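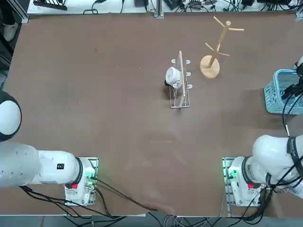 Chapter 4
Hanging Things Up

I grew up in a house where mugs went into the cupboard upside down, one inside the next, and every few weeks a handle came off. My aunt in Palville did it differently, and I was about ten before I noticed that all her mugs were hanging. I've been a fan of hooks and pegs ever since! A mug tree like the pale wooden one on the brown table is about as simple as storage gets: a round base, a post, and two pairs of angled branches. The narrow wire rack next to it, with the white mug on its side, does much the same job in a longer, thinner shape, and it would be my pick for a shelf with no depth to it.

In the last chapter we looked at stacking, and I admitted that I stack far too much (my students Estrella Figueroa and Eun-seong Shin have seen my office, so there's no use hiding it). This chapter is about the other habit. When you hang a thing, you can take it down without moving its neighbors, and you can tell right away when one is missing. You also give up some room, and you put all the weight on one small spot, usually the handle. We'll spend a good part of the chapter on that last problem.

Before you read on, go and look at your own kitchen, or a friend's if yours is tiny. Find 2 things that hang and 2 that probably should. Write down where each one lives, how often you reach for it, and what you have to move to get at it. Keep the list, we'll use it again in the section on reach.

Words to watch for in this chapter: peg, branch, base, load, clearance.

4.1 What a Handle Can Hold

Let's start with an ordinary mug, empty, and the loop of clay that carries it.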